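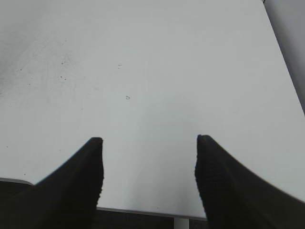 Open fingers over the bare bench, start of cycle.

We use cookies to keep you signed in to the list archive. By continuing to read you accept this. Manage settings

Re: [bench-handling] Draft 3 of the shared bench rules, comments wanted

Yusri Ngui wrote:

> Hi all,
>
> Draft 3 is in the usual folder. Main changes from the last one:
>
> Clause 4 now says the bench surface must be "clean and free of
> foreign matter" before every cycle.
>
> Clause 7 says the gripper must be "fully open and clear of all
> objects" before the arm is enabled, and the operator confirms this
> by eye.
>
> Clause 9 says small loose parts (caps, lids, washers) are to be
> handled under the same limits as the container they belong to.
>
> Clause 11 is new. Every bench gets a one-page log sheet, signed at
> the start and end of each shift. Drundville has been doing this
> since May and they tell me it has cut down on arguments.
>
> I'd like to freeze the text soon. If you have objections please
> make them specific. "I don't like it" is hard to edit in.
>
> Yusri

Yusri, thanks for putting in the hours. You asked for specific, so I went through it clause by clause, and I have to say I'm less happy with draft 3 than I was with draft 2. We went from eight clauses to 15 and I can't name one problem on our benches that the extra seven would have prevented.

Clause 4 first. What does "clean" mean? Our tabletop is white and it shows everything. There are wipe marks on it and a few dark specks no bigger than a pinhead. Read strictly, your clause says I can't run on that surface. Read loosely, it says whatever the operator wants it to say, and then why write it down? A rule that is broken on every cycle teaches people to skip the other fourteen. If the worry is vision picking up a speck as a part, say so and give a size. Something like "no mark or debris larger than the smallest part in the job" would do, and a person could check it. If the worry is hygiene, that belongs in a separate document, and most of us on this list don't handle open food anyway.

I'd also ask who "foreign matter" is aimed at. A scuff is in the surface and a crumb is on it. Your text treats them the same, and our auditor would too.

Clause 7. I have no quarrel with the gripper being open. My quarrel is with "confirms by eye" when the clause doesn't say from where. From the operator's side of our bench you can see the whole table and still not have a good look between the fingers. The wrist view gives you the gap and very little else. So which one counts?

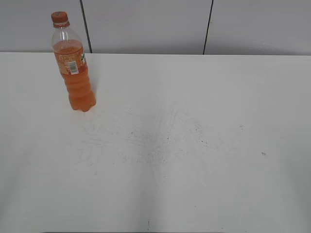
The people at Setis wrote their own version of this and got around it by naming the view for each check: the fixed camera for "what is on the table", the wrist camera for "is there anything between the fingers". It's two lines. It's boring and I could follow it with a hangover. I'd take their wording over ours as it stands.

While we're in clause 7, "clear of all objects" needs a distance. With a drink bottle standing at the back corner of the table, is the gripper clear of it? I'd say yes. Somebody else on a nervous day would say no and go move the bottle, and now there's a hand in the work area that the rule put there. Please pick a number, or tie it to the reach of the next planned move. Standing objects that aren't part of the current pick need their own sentence too. At the moment the draft is silent on them.

Clause 9 is the one I'd vote against outright. A full bottle and a cap lying flat have nothing in common as far as a gripper is concerned. The bottle is tall and heavy and can tip over. The cap is a thin disc, and to get it the fingertips have to come down almost to the table. The limit that matters for the bottle is grip force and how fast you swing it. For the cap it's how low you go and how slowly, and whether the fingers touch the surface before they touch the part.
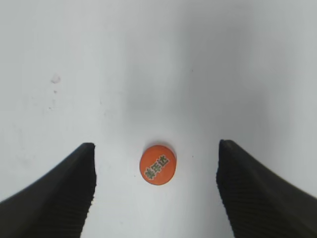
Write down the smallest part height you allow and the descent speed below that height, and leave the container out of it. I went back through our own notes before writing this. 185 cycles with small flat parts, and the stops in there were fingertip contact with the table. Grip force wasn't the cause of a single one. That's one bench and I wouldn't build a standard on it, but it's one bench more than the draft cites. If Drundville or the Yagi line has numbers that point the other way, please post them and I'll shut up about it.

Also, "the container they belong to" assumes you know. Loose caps turn up with no container attached. Which limits apply then?

Clause 11, the log sheet. Cut down on arguments between whom? I believe that Drundville likes it. I'd like to know whether anyone has read a sheet after it was signed. We had a paper log on the old Voltero cell and people filled in the end-of-shift line at the start of the shift to get it over with. I'd support a log of stops and what was on the bench when they happened. I won't support two signatures a day saying all was well.

What I'd change, so you have something to paste:

4. Replace "clean and free of foreign matter" with a size limit.
7. Name the view used for each check. Give a clearance.
9. Delete. Add a minimum part height and a low-level descent speed.
11. Log stops only.

I haven't got to 12 through 15 properly. Clause 13 looks like clause 2 again with longer words, but I may be missing something, so tell me if I am.

Please don't freeze it yet.

--
You are receiving this because you are subscribed to bench-handling. Reply to the list, please, and trim your quotes.

Back to top | Contact the list owner | Messages remain the copyright of their authors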